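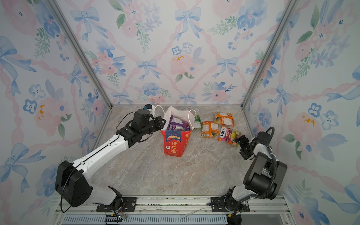

Koseck two-arm packing cell: setup and upkeep

The Koseck is a small bagging cell with two arms bolted to one aluminum front rail. I look after ours at Nillmont, so this entry leans on what I know (corrections welcome!).

Setup
I start with the mounting plates, then the cables. Leave a generous loop at the wrist, or the arm will tug on it every time it bends up. The bag stands in the middle, snacks to its right – we have orange packets, a green one and some FOX'S candy in there – and I check that both grippers can get to their side.

Upkeep
Every Tuesday I go over the plate bolts and wipe the marble-patterned floor. Lindiwe Botha rewrote our homing routine in February, and it now takes 13 seconds. Fault 959 means a wrist plug needs reseating.

See also: Villwood cell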